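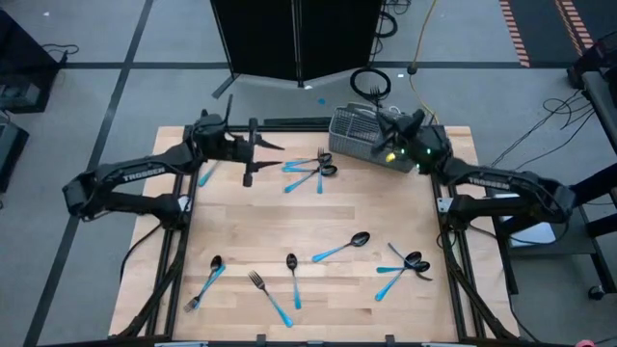
프리모 파브리는 주민이 자기 집에 가는 배를 타려고 관광객과 똑같이 줄을 서야 한다면 그건 대중교통이라고 부를 수 없다고 했다. 나도 같은 생각이다.

마르샹 섬에는 2,083명이 산다. 본토의 스티나다드 항과 섬을 잇는 정기선은 지루스 해운 한 곳이 운항한다. 올해 2월 지루스는 주민 우선 탑승 좌석을 없애고 모든 표를 온라인 선착순 예매로 돌렸다. 회사는 빈 좌석이 너무 많이 나온다는 이유를 들었다. 그 뒤로 주말과 연휴에는 표가 예매 시작과 함께 동나고, 본토 병원에 다녀오던 주민들이 항구에서 밤을 보내는 일이 생겼다.

지난달 풍랑으로 배가 끊겼다가 다시 떴을 때가 가장 심했다. 결항으로 밀린 승객에게는 따로 배정된 자리가 없었다. 이미 표를 산 관광객이 먼저 탔고, 주민 49명이 대합실에 남았다. 항구 근처 여관은 방이 찼거나 값이 올라 있었다. 투석 치료를 받고 돌아가던 노인도 있었고, 시험을 앞둔 고등학생도 있었다. 이들에게 회사가 보낸 것은 환불 안내 문자였다. 집에 가야 하는 사람에게 표값을 돌려주는 것으로 책임이 끝나는지 묻고 싶다.

빈 좌석 문제를 모르는 것은 아니다. 우선석을 잡아 놓고 나타나지 않는 주민이 있었고, 그 자리가 빈 채로 배가 떠나는 것을 나도 여러 번 보았다. 회사로서는 손해다. 그렇다면 출항 두 시간 전까지 확인하지 않은 자리를 일반 판매로 돌리면 된다. 같은 군의 클렛니스 섬 항로가 벌써 몇 해째 이렇게 하고 있다. 제도를 통째로 없앨 만한 사정이었다고 보기 어렵다.

군의 태도도 이해하기 어렵다. 지루스는 이 항로에 대해 해마다 결손 보조금을 받는다. 세금이 들어가는 노선이면 군이 조건을 붙일 수 있고, 붙여야 한다. 그런데 주민들이 낸 민원에 답이 오기까지 47일이 걸렸고, 답변서에는 좌석 운영은 선사의 자율 사항이라는 문장이 들어 있었다. 보조금 협약을 다시 쓸 때 주민석 비율을 넣겠다는 말은 없었다.

관광객을 덜 받자는 주장이 섬 안에서 나오는데, 나는 여기에는 찬성하지 않는다. 식당과 민박으로 사는 집이 많고, 그분들도 주민이다. 필요한 것은 한 편에 아홉 자리 정도의 주민석과, 결항 다음 첫 배에서 대기자를 먼저 태우는 규정이다. 스마트폰 예매가 어려운 노인을 위해 항구 창구에서도 표를 팔아야 한다. 창구는 지금도 있고 직원도 앉아 있다. 발권만 막아 놓았다.

협약은 올가을에 갱신된다. 군의회가 이번에도 선사가 써 온 초안을 그대로 통과시킨다면, 다음 풍랑 때 대합실에 남는 사람들에게 군이 직접 설명해야 할 것이다.

관련 글
스티나다드 항 대합실, 야간 개방 시간 늘린다
클렛니스 항로 주민석 운영, 선장에게 듣는다
섬 지역 투석 환자 교통비 지원 신청 안내
[독자 투고] 화요일 첫 배를 돌려 달라
지루스 해운, 여름철 증편 계획 발표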